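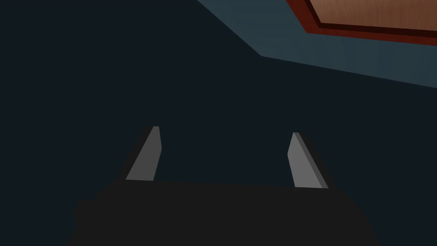 A two-fingered gripper in simulation, open and holding nothing, with a wooden tabletop off to the upper right.

Rehearsed automation (on the shop floor)

Rehearsed automation is the name most of us use for working out a robot's job on a computer before the robot does it next to people. You'll also hear "dry-running" or "sim first", and at Bielecka, where I spent 10 years on the packing side, it was just called "the rehearsal". I've written this entry from the point of view of someone who packed boxes for a living and then ended up looking after the thing that packs boxes, so it leans towards what changes for people. The maths is covered elsewhere on this wiki by folk who understand it far better than me.

What it means

In a rehearsal, the arm, its gripper and whatever it works on are all drawn as simple solid shapes. The fingers in the picture at the top are a good example of how plain these things look: flat grey plates, straight edges, no scratches or labels. New starters are often a bit let down by this (I was!) as they expect something like a film. But the program is mainly interested in where the surfaces are and how far apart the fingers sit, and nobody needs a pretty gripper to find out that it can't get round the corner of a carton.

The close-up view, looking along the gripper towards its fingertips, takes some getting used to. You lose your sense of which way is up. Agustina Riquelme, who taught me, used to make us say out loud where the table was before we were allowed to touch a control, and I still do it under my breath.

How it came to small workplaces

Big plants had this sort of thing for years before we did. For a firm like Bielecka, with 268 people over two sheds, the old way was to bring an arm in, fence it off, and have an engineer stand there nudging it for weeks while the rest of us worked round the fence. It was slow and noisy, and it made everybody cross.

Our change came in August, when the firm took on a planning package called Gikby and put it on an old office computer in the canteen corridor. The idea was that anybody on shift could sit down and try things. Ming-te Pan, our shift lead at the time, wasn't keen at first - he reckoned we'd all be playing with it instead of hitting the count - but he came round once he saw that the people asking the best questions were the ones who'd been lifting the boxes.

A typical rehearsal

Ways of doing it vary, but ours went like this. First somebody who knows the job writes down how they do it by hand, in ordinary words. Then the bench and the items are put in at their proper sizes. The arm is run slowly through the job, and every bump, drop or odd reach gets noted. After that you move the items a little and run it again, and again, and then a few more times after you're sick of it. Our first job, flat trays into a sleeve, went through 1,450 runs before we let the real arm try it.

The writing down is much harder than it sounds. I'd have told you I "just pick up the tray", but watching the program fail made me notice that I tip the tray towards me, slide a thumb under, and give the stack a little shake so the next one lets go. I had never once thought about that shake! It took us over 4 weeks to find something the arm could do in its place.

What changes for the people there

The first thing is what you do with your body all day. I used to go home with sore wrists and a stiff neck. Now it's my eyes that get tired, and I sit down a lot more than is good for me. A few people hated the swap and moved to goods-in, where there's still plenty of walking about, and I don't blame them.

Then there's the chat. Packing benches are sociable places, with everybody elbow to elbow and the radio on, and two people at a screen is a much quieter sort of work. We lost something there and I don't think it's been made up. At Gusiten, a food wholesaler I visited while I was learning, they kept the planning screen right beside the line so the operators could shout across to their mates. I thought that was a smart move and said so when I got home. We stayed in the corridor.

Pay is the awkward bit. Teaching the arm was seen as "helping out" to begin with, so those of us doing it stayed on packers' money. It took a fair few meetings (and Agustina being very stubborn) before it was made a proper job with its own grade. If your workplace is starting on this, sort out the grade before the first rehearsal, as it's a lot harder to ask once you've already handed over everything you know.

Jobs did go, and I'd be leaving out a large piece of the story if I skipped that. None of the permanent staff at our place were let go, but the seasonal packers weren't asked back in the same numbers, and for some families that was the money that paid for winter.

Limits

A rehearsal only knows what you've put into it. Damp cardboard, a tray with a burr on it, tape that's lost its stick, a colleague leaning over to grab a pen - none of that is in there unless somebody thinks to add it. Grip is the usual trouble. An arm that was perfect on the screen might drop the real thing on day one, and you then go back and forth between the two until they agree well enough.

There's also a habit, mostly in offices, of treating a good rehearsal as a finished job. Ming-te kept a rule that no new routine ran on the floor without a packer standing at the stop button for the whole first shift, however well it had gone on the computer. Some sites call this a "sitter". We called it babysitting.

Related terms

Sitter: the person at the stop button during a first shift.
Handover sheet: the plain-words account of how a job is done by hand.
Flesimier layout: a bench plan with the arm on the short side and people on the long side, named after the furniture firm that used it first.
Parking: leaving the gripper open and clear of the work between runs.

Page last edited 26 May 2019. Corrections from anyone who's done this in cold storage would be very welcome, as I've never worked in it and the section I had on gloves was mostly guesswork, so I took it out.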